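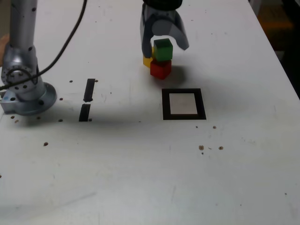 A small stack of three colored cubes on a white tabletop.

Kerttu Nieminen is 74 and has been lending toys to the families of Modby for most of her adult life. The toy library, Virkelville, takes up the ground floor of a former shoe store and holds more than 3000 items, from rattles to board games with very long rule books.

It closed its doors in March, and when we spoke by phone on Thursday, May 28, 2020, she was still waiting to hear when she could open them again.

"I go in every morning anyway," she said. "I wash things, and I look for missing pieces. There are always missing pieces."

Nieminen taught kindergarten before she started the library. She says the idea came from the parents, who kept asking to borrow things for the weekend.

"A child would get attached to some truck and cry at the door on Friday. So I started writing names in a notebook. After a while the notebook was full and my principal asked me to find another place for it."

What gets borrowed has changed less than people expect, she said. Train tracks go out the day they come back. Dolls go in waves. Puzzles were slow for years and then, in the last week before the closing, every puzzle in the building left at once.

"Some of those won't be back until September, and that's fine. I told people to keep them."

She is less patient about noise. Donated toys that play music go into a back closet, and a family has to ask for them by name.

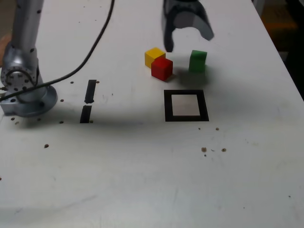
Blocks on a white table.

Plain blocks are what she recommends to parents who call for advice, and lately she gets a lot of those calls.

"They ask what they should be teaching with them. I say, put them on the floor and go make your coffee. A two-year-old will knock them down. A five-year-old will tell you it's a hospital – and you had better agree that it's a hospital."

Her grandson, Arvo Rantala, has been putting the paper catalog on a computer while the library is closed. He has reached the letter G. Nieminen has not decided whether she will use it.

"He's a good boy and he types fast. But I know where everything is."

I asked whether she had thought about retiring. She said she had, 4 years ago, and that she even trained a replacement, Venla Karppinen, who then had twins.

"Now Venla is my best customer," she said. "She has two marble runs out at the moment, and she owes me a giraffe."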